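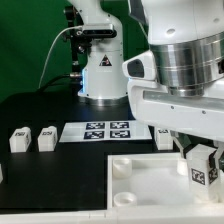
Black tabletop, green backdrop, one black cable run across the back.

Black finish for a birch ply bench top – stain, paint or laminate?

benchdog_sa
Posted 22/11/2024

I'm building a bench for the spare room and want the top black. Core is 22 mm birch ply, finished height will be 934 mm. Use is light: soldering, paperwork, the occasional glue-up. No vehicle parts, no solvents beyond isopropyl.

Options so far:
Black stain under a water-based poly (Plakitberg satin is what the local shop stocks).
Skonetti black hardwax oil, two coats.
Flat black enamel, rolled.

I'd like low glare, as there's a window on the long side. What holds up?

rantala_j
I've done the first and the third. Stain under poly looks good until you scratch through the film, and then you have a pale line that can't be touched up without a visible halo. Enamel scratches too, but you can dab it. Neither stays flat where your forearms rest. The matting agent burnishes and you get two shiny patches in the colour of whatever is overhead.
Joonas Rantala

kerf_and_turf
Hardwax oil. Repairs are local: scuff the spot, wipe on more, buff off the excess. Sand the ply to 150 and stop there. If you go finer the pigment won't take and you get a dark grey.

Mallee_Mick
Disagree on the oil. Pigmented hardwax on birch goes blotchy wherever there's a patch in the face veneer, and it transfers to paper for weeks if you put it on heavy. You said paperwork. I'd laminate it. A matt black sheet from Vastdale cost me $69 as an offcut, contact adhesive extra, and it's had flux on it for years with no mark.

kerf_and_turf
It transfers if you don't buff it. Two thin coats, pad it dry after each one, leave it a week before loading it up. Mine has invoices on it every day and the backs are clean.

Mallee_Mick
A week in Adelaide or a week in Hobart? Cure depends on temperature and airflow. I've had a panel still tacky at 19 days in an unheated shed.

kerf_and_turf
Then it went on too thick or the tin was old.

benchdog_sa
Adelaide, indoors, so cure time isn't a worry. Does the laminate show fingerprints? The samples I handled at the Hopkin showroom were bad for it.

Mallee_Mick
The cheaper matt ones do. Wipe a thumb across the sample and look at it side-on against a window. If you can see the mark from a metre away, pick another. Some texture helps, but too much and a pen goes through the page.

solderqueen
One point not covered yet. If you're soldering on it, none of these is an anti-static surface. Put a proper dissipative mat where you work and earth it, and the finish underneath matters a lot less. It also takes the heat. Poly blisters under a dropped iron, laminate bubbles, oil just scorches.

On glare: black shows dust far more than it shows reflections. Mine is black, and by mid-afternoon with side light every bit of lint is visible. I'd go dark grey if I did it again.

rantala_j
Agree with the mat. Disagree on grey – it shows ring marks, and black hides them.

If you do go laminate, put a backer sheet on the underside. A 22 mm panel faced on one side only will cup when the humidity shifts, and ply isn't immune. Edges: leave the birch exposed, round over to 3 mm, clear coat. Trim the laminate before you rout.

benchdog_sa
Thanks all. Leaning laminate with a backer, and a mat at the left end. Does the backer have to be the same product, or will a plain white one do?

Mallee_Mick
Plain is fine so long as the thickness matches. Same adhesive both sides, same session if you can manage it.

kerf_and_turf
Still think you should oil an offcut first and see. Tin won't go to waste.

benchdog_sa
Fair enough. I have a strip left from the rip cut. Will try Skonetti on that over the weekend and post back in December once it's had a few weeks of use.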